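The Gripper Without the Robot

A new way of teaching robots looks cheap and quick. Read the results table before you cheer.

March 2025

Every few years robotics finds a shortcut around its oldest problem, the shortage of examples to learn from. The latest one does away with the robot, at least for the first half of the job. A person holds a gripper with a camera on it, goes about a chore, and the recording becomes a lesson for a machine that was never in the room.

The group behind a project called Stovura has pushed the idea further than most. Its report, which went online in November, covers 1,554 demonstrations recorded by hand in ordinary offices. The tasks are small ones: pick up a pen, move a cup, put a box back where it belongs. A control program was trained on the recordings, loaded onto a Steraris arm and sent to work on tables it hadn't seen before.

The headline number is good. Over 175 trials the arm finished the task often enough that Sulton, a warehouse supplier with money in the project, has begun talking about "robots trained by anyone, anywhere." I have read the report twice and I don't think it says that.

Start with "anyone." The demonstrations came from 8 people, all of whom had practice sessions before their recordings counted. Deep in the appendix we learn that clips were thrown out when the software lost track of where the gripper was. How many clips? The report doesn't give a figure. If you want to know what it costs to collect a usable lesson, that is the number you'd ask for first. A method that keeps one clip in two is a different business from one that keeps nearly all of them.

Then there is "anywhere." The recordings were made in four offices. Offices differ, sure, but they have a lot in common: flat tables at the same height, daylight from one side, carpet, rolling chairs. The test tables were in another office. I would have liked to see one kitchen, or a garage with a single bulb. The authors write that their method "should extend naturally" to homes. Maybe so. They didn't try it.

None of this makes the work bad. The comparison in the middle of the report is careful, and I found it more interesting than the headline. The team trained one version on many clips from a single office and another on the same number of clips spread over all four. The spread-out version did clearly better on unfamiliar tables. Variety beat repetition, with the total held steady. That's a useful finding, and one other labs can check without buying anything exotic.

The wide-angle lens on the gripper also earns its keep. It bends straight edges badly, but it takes in most of a room at once, and the software needs fixed things in the background to work out how the hand is moving. Swap in a narrower lens, the report says, and tracking suffers. 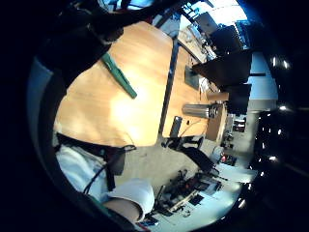
The gripper camera's view of an office table, with daylight coming in at the window.

What bothers me is the gap between the hand and the arm. People adjust their grip without thinking and lean in when something slips. The Steraris arm is bolted down and can't lean anywhere. The report handles this in a paragraph, saying that motions beyond the arm's reach were filtered out before training. So the lessons were trimmed to fit the student, and again we aren't told by how much.

A competing approach, the Christodoulou rig, has people steer the real arm from a few feet away. It is slow and tiring, and every minute of it ties up a costly machine. But each recording is by definition something the arm can do. A fair contest would give both methods the same budget in hours and publish what each one wasted. Stovura's authors compare only finished data sets, which hides exactly the part a buyer would pay for.

They have promised to release the discarded clips along with the good ones. I'd hold off on any talk of "anyone, anywhere" until they do.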